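Chapter 4
How a Box Score Gets Made

I learned to keep score in a cold gym in Turcombe, on the back of a pizza menu, because I'd been benched and my coach wanted me to quit sulking. I was terrible at it. I gave one kid a rebound for catching a ball that had rolled off the bleachers! But by the fourth quarter I was watching the game in a way I never had from the floor, and I've been hooked ever since.

This chapter is about basketball statistics: the simple ones first, then a few that take more work. You'll need a pencil, and you'll need to be OK with long division.

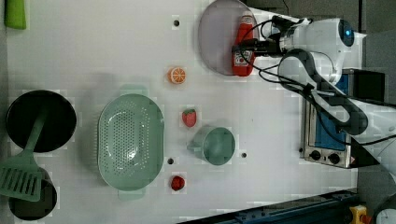 4.1 What goes in the book

A box score is one row per player. Minutes, shots tried, shots made, free throws, rebounds, assists, steals, blocks, turnovers, fouls, points. Most of those are easy calls. A shot goes in or it doesn't. The assist is where the arguments start -- how many dribbles can a player take before the pass stops counting? Scorers at Ridgeway and scorers at Cirell used to answer that so differently that I gave up comparing their point guards (I still have opinions, but I'll save them for Chapter 7).

Veronica Grecu kept the book at Mesatitz when I started there, and she taught me to write down the play first and argue later. If you stop to think about an assist, you miss the foul at the other end.

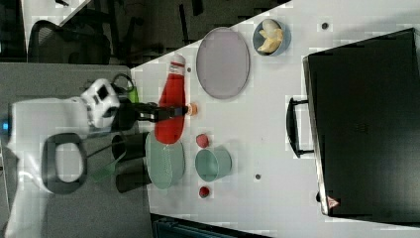

Figure 4.1 Ketchup bottle and small orange ball on a white table.

Now for some numbers. Over one season our Ridgeway team took 469 shots and made 208 of them. Divide the second by the first and you get .443, so we hit a bit over 44 percent. Is that good? Well, it depends on where those shots came from, and the plain percentage won't tell you. It treats a layup and a long three as the same thing.

That bothered me for years. Of those 208 makes, 51 were threes, and each one was worth an extra point. So we give each three half a shot of extra credit: 208 plus 25.5, divided by 469. That comes to .498, and it's called effective field goal percentage. Try it on your own team before you read on.

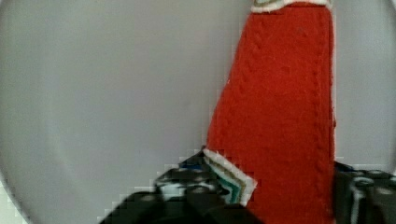 Figure 4.2 Red cable knit.

You'll also see stats given per 100 possessions. A fast team gets more chances than a slow one, so it piles up more of everything, good and bad. Putting both teams on the same number of possessions lets you compare them fairly. I fought this idea for a whole winter -- I liked my points per game, thank you -- and then I worked out our own numbers and saw that our famous defense was mostly just a slow offense.

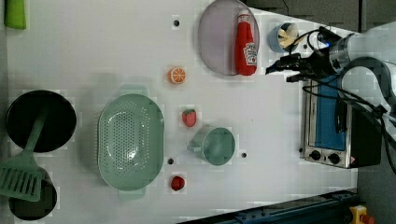 4.2 Counting possessions by hand

A possession ends when the other team gets the ball. An offensive rebound keeps the same possession going, and that's the part new scorers get wrong most often. Grab the score sheet from any game you've watched lately and make a tally mark each time the ball changes hands for good. We'll start with the first quarter only.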